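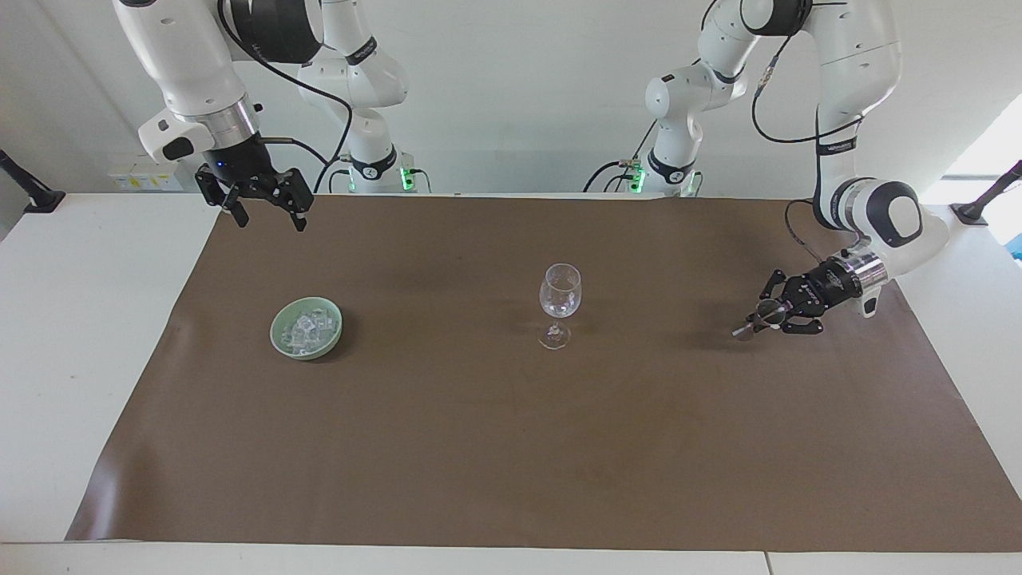 Ice first, then the glass
28th December
By Minttu Kinnunen

Tonantzin Cárdenas has been setting out drinks for other people for 20 years, first at her aunt's restaurant and now at Marwat, the little supper room she runs with Obaidul Thambiah, and she still gets excited about ice. "People fuss over the bottle," she told me, pouring me tea (it was far too early for anything else), "and then they reach into the freezer and grab whatever is in there, and it tastes like last month's fish!"

Her own habit is simple enough. She likes clear cubes, and she likes them in a ceramic bowl, a pale one if she has it, because she grew up with metal buckets and never cared for the clatter. A stemmed glass stays empty beside it until the guest has sat down. "I want you to see it empty. It's like a chair pulled out for you."

She covers the table with brown paper, too, one big sheet, and that came from Obaidul, who was tired of washing cloths. They bought a roll of 70 yards and he swore it would last them until spring. "We'll be out by January," she said, laughing so hard she had to put the teapot down. She has grown fond of it all the same, and guests write on it, and one couple took their piece home and framed it.

I asked what she would tell someone having friends over this week. She thought for a good long while. "Make the ice the day before. Cover it. And sit down with them, for heaven's sake, the dishes can wait."

Recent stories
Mahfuz Munasinghe on baking for a full house
A winter walk to Flivport
Tania Dissanayake and her jars

Contact us | © Stasness | Back to top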